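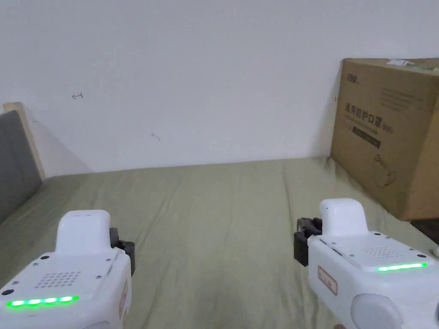

Page last changed: November, by V. Derkach

Section 4. Making up the beds and preparing a room for arrival

4.1 Scope

This section applies to all guest bedrooms at Rodside and to the annexe rooms at Plerwood. It covers the changing of bed linen, the turning of mattresses and the checks to be made before a room is released. Cleaning of bathrooms is covered in Section 5. Staff working at Plerwood should also read the notes on stairs and linen bags in Section 2.

4.2 Before starting

1. Check the room list at the housekeeping desk. Rooms marked "D" are departures and require a full change. Rooms marked "S" are stays and are changed on Sunday only, unless the guest has asked otherwise.

2. Collect linen from the Husar shelving on the ground floor. Olive and grey sheets are kept on the left, white on the right. Sheets of different colours must not be mixed on one bed.

3. Open the window and leave it open while the bed is stripped.

4. Put the brakes on if the bed has castors. Beds in the annexe do not have castors and must be moved by two people.

Note: The single mattresses are 200 cm long and 94 cm wide. The fitted sheets supplied for the folding beds are 79 cm wide and will not stay on a single mattress, although they may appear to do so at first.

4.3 Stripping the bed

1. Remove pillowcases first and place them in the small bag.

2. Fold the duvet in three and lay it over the chair. Duvets must not be put on the floor.

3. Draw the sheet in from all four corners towards the middle, and lift it away in one bundle. Check the bundle for guests' belongings before it goes into the large bag.

4. Remove the mattress protector and inspect it on both sides. A protector with a mark on it is to be replaced, whatever the size of the mark.

Caution: Linen that is stained with blood or other body fluids is to be handled with gloves and placed in a red bag. Red bags are sealed at the bedside and are never opened again by housekeeping staff.

4.4 Making up

1. Fit a clean protector and fasten the elastic at each corner.

2. Lay the bottom sheet with the wide hem at the head of the bed. Smooth it from the centre outwards with the flat of the hand.

3. Tuck in the head end, then the foot, then the sides. Corners are folded at an angle and tucked flat.

4. Where a top sheet is used, lay it with the finished side down, so that the hem may be turned back over the blanket.

5. Place the duvet so that it hangs evenly on both sides. The opening goes to the foot.

6. Place the pillows with their openings facing away from the door.

Note: Drarnavura blankets are wool and shrink badly in the hot wash. They go to the laundry in their own bag — with the yellow tag — and come back on a separate sheet of the delivery note.

4.5 Turning mattresses

Mattresses are turned four times a year, end to end and then side to side. The dates are on the card inside the wardrobe door. The person who turns the mattress initials the card. Mattresses with a sewn-on top layer are turned end to end only.

Caution: A double mattress must not be turned by one person. If no second person is available, leave it and tell the desk.

4.6 Releasing the room

1. Close the window and set the heating dial to 2.

2. Check that both bedside lamps work.

3. Record the linen used on the room sheet. Missing items are entered at the end of the shift and reported to Petro Zakharchenko on extension 510.

4. Change the room to "ready" on the board. A room is not ready until the floor has been vacuumed, including under the bed.

Rooms that cannot be released by three o'clock in the afternoon are to be reported to the front desk, with the reason and the time at which the room is expected to be ready.

Related pages
Section 2. Linen stores, bags and tags
Section 5. Bathrooms
Section 7. Lost property
Folding beds and cots: where they are kept
Laundry delivery notes, how to read them
Reporting a damaged mattress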